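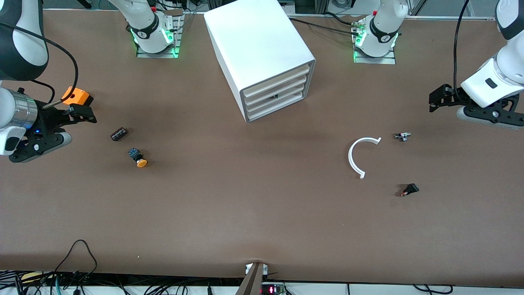 Sorting small parts into a drawer cabinet

Clear the work table before you start. A small drawer cabinet does its job best when you fill it in one go, with every loose part out where you can see it.

1. Stand the cabinet on the table at arm's length. Leave the space in front of it free so the drawers can come all the way out.

2. Tip your parts onto the table one jar at a time. Screws, washers, hooks and wall plugs each get their own pile. Throw out anything bent or rusty.

3. Put the parts you use most in the drawers at chest height. Heavy things like bolts go at the bottom, or the cabinet may tip when a top drawer is open.

4. Fill each drawer two-thirds full. Any more and the parts catch on the drawer above. I once put 1,000 panel pins in one drawer and had to take the back off to get it open.

5. Label the fronts with a soft pencil on masking tape. Write the size as well as the name. Printed labels look nicer but they are a nuisance to change.

6. Keep one drawer for odds and ends, and empty it every October.

If a drawer sticks, rub a candle stub along the runners and work it in and out a few times. Oil collects dust, so leave it in the can.

Wipe the table with a barely damp cloth afterward and run a magnet along the floor underneath for stray screws.

Sigrun Isaksson, 15/09/2021
Filed under: Workshop, Storage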